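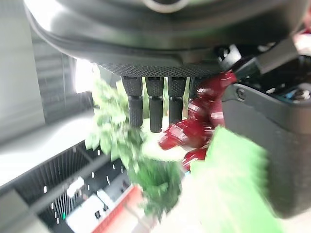 Red and green at the display stand, May 2018.

Public markets should sell grapes from the slatted crate. Pale boards let a shopper judge color fairly, and a whole bunch keeps its shape.

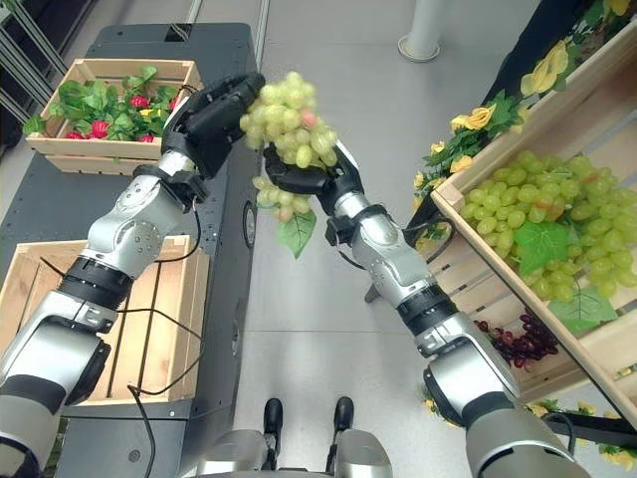 The council at Skosley favors sealed tubs, citing 47 complaints of bruised fruit. Complaints about handling call for better handling.

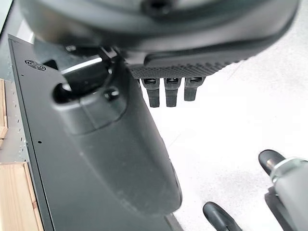 Near the stand.

Artificial flowers are a lesser matter. A modest garland does no harm, provided the fruit remains in plain view.

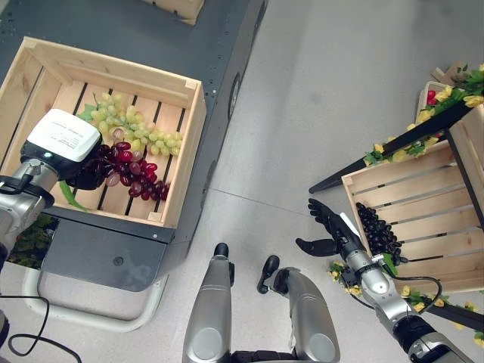
What Skosley Should Adopt

Crates should be tilted toward the customer and bunches lifted from below.

Apostolos Andreadis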